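I got to Skastau a little early, and Ermelinda Arruda was already on the phone with a customer whose dryer had quit. She waved me in, pointed at a chair and kept talking for another ten minutes (the customer had three kids and a pile of soccer uniforms, I learned). When she hung up she said, "Sorry, that's pretty much the business right there," and we were off.

Skastau fixes home appliances. Ermelinda started it with Sang Khúc after the two of them got laid off from the same service center, and for the first year they ran everything out of Sang's garage with one van and 2,000 dollars of parts they'd bought from a shop that was closing. Now they have a real storefront and a crew, and last May they sold their first franchise, to Laurier Ross, two counties over.

I wanted to know how they found customers in the beginning. "Landlords," she said. "We drove around and talked to landlords. Sang hates talking to strangers, so he drove and I got out." One of them, Quyên Văn, managed 60 apartments and gave them a single stove to fix as a tryout. She called again the next week with two refrigerators, and she's still with them. Ermelinda figures that one account paid the rent on the storefront for the first two years.

What went wrong? Plenty! They priced by the hour at first, and customers hated it because they could see the meter running while a tech hunted for a screw. "People would stand there and watch you," she told me. "It makes you drop things." They switched to flat rates, guessed low on dishwashers, and lost money on every dishwasher call for a whole summer before Sang sat down with the invoices and figured it out.
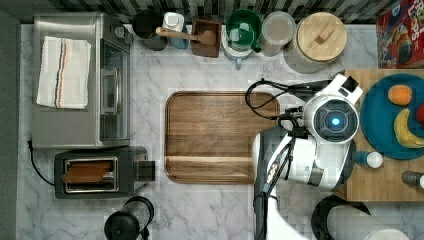 So how much does a service call cost a customer now?

It's 80 dollars to come out and find the problem, and that comes off the bill if you go ahead with the repair. "I fought Sang on that number," Ermelinda said. "I wanted 60. He said at 60 we'd be paying for the privilege of driving around, and he was right, I've seen the gas receipts."

Hiring was the part she got most worked up about. Their first employee, Phúc Lã, came from a bike shop and had never opened up a washing machine. She hired him anyway because he'd fixed the front door lock while he was waiting for his interview. He trains all the new techs now. The experienced people she hired after him mostly didn't last, and she has a theory about it: they'd all learned to sell parts. "I had a guy who put a new control board in everything. Beautiful work. Nobody needed it."

We got onto franchising over lunch, and I asked whether she'd do it again. She took a long time with her sandwich. The paperwork ate most of a winter, she said, and the lawyer cost more than the second van. Laurier wanted to change the phone script on day one, and they argued about it for weeks until she finally listened to some of his calls and liked his version better. The main shop uses it too now.

Over 20 people have asked about buying a franchise since then, and she's turned down every one so far. Some wanted to own it and never show up. A couple were good, but she doesn't think she and Sang can look after more than two shops until they've got a second trainer, and Phúc is already stretched thin. He's been bringing along one of the newer techs, and if that works out she'll look at the list again next spring.

The phone rang again while I was putting my coat on. It was the lady with the soccer uniforms, asking if the tech could come before four.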